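Re: [follska-fans] Teketska followers and the new short film

On 16th March a list member wrote:

> Hi all, I'm new here and only know Teketska from the lip-sync
> clips. My sister says she did a short film before any of that and
> that it's called Moroz, but I can't find it anywhere. Is it real?
> Also, does anyone know if she still has the second account? The one
> I follow says 3349 followers and that seems way too low for her.
> And is the Follska duo really over or are they just on a break?
> Sorry for so many questions in one go!

Hi and welcome! Don't be sorry, it's been so quiet on here that I got excited when I saw the subject line.

Okay, Moroz first. Yes, it's real, and your sister has good taste. It's eleven minutes long and she plays the younger cousin, the one who keeps hiding the car keys. She has maybe four lines, but the bit on the porch is the best thing in it (I will fight anyone on the list about this). It was up on the production company's page for a couple of years and then the page went away. They were called Cemo, and I don't think they made anything else. I've got the festival booklet with the cast list in it, so I can type that out for you, but I don't have the film itself. If anybody reading does, please speak up!

The account with 3349 followers is her old one. She started it when she was still doing dance covers, and she hasn't posted there since she switched to the main one. I still follow both just in case. The main one has the little snowflake after her name, and there are at least two fan pages copying it, so check that the oldest video is the kitchen one with the wooden spoon. If it's not, you're on a fan page. They're nice people, mostly, but they repost things without saying when they're from, and then everybody gets worked up over a haircut she had two years ago.

I've been going through my own notes this week to get the clip list back in order, and it's slow going.
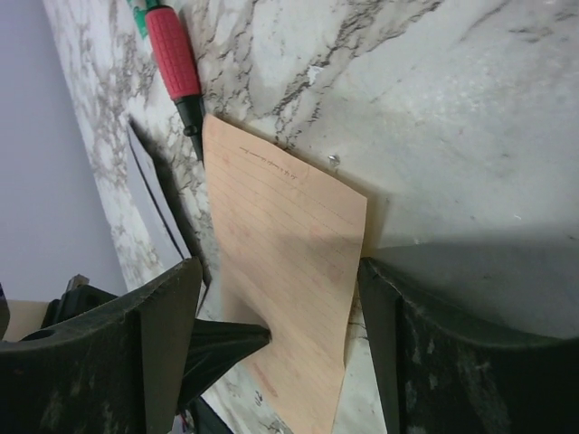
Notepaper on the counter

The list is at 300 clips now, with dates for most of them. What I'm missing is nearly everything from the first summer, when she was posting three or four a day and deleting half of them by dinner. If you or your sister saved any, even with the sound gone, I'd love just the captions. The longest gap is right before the first Follska video, and I'd really like to know whether the two of them did any clips together before that. I always thought so, but I can't prove it.

Which brings me to your last question. As far as I know Follska is on a break. She said in a live that they had half a song finished and both of them hated the chorus, and that's the last I heard. The only show I ever got to was the small one, and they did the whole thing in matching yellow raincoats. The live video from it was sitting at 1685 views when I looked last night, so go watch it, it deserves better! The second verse is a bit of a mess, but she laughs right through it and it's great.

Oh, and somebody asked a while back if she was going to do a thing for 4000 followers on the new music page. She did, it was a Q&A, and it's saved in her highlights under the green circle. She talks about Moroz for a minute near the end, so your sister will want to see that too.

I'll send the cast list in a separate message so it's easier to find in the archive.

Bye for now, and tell your sister to join!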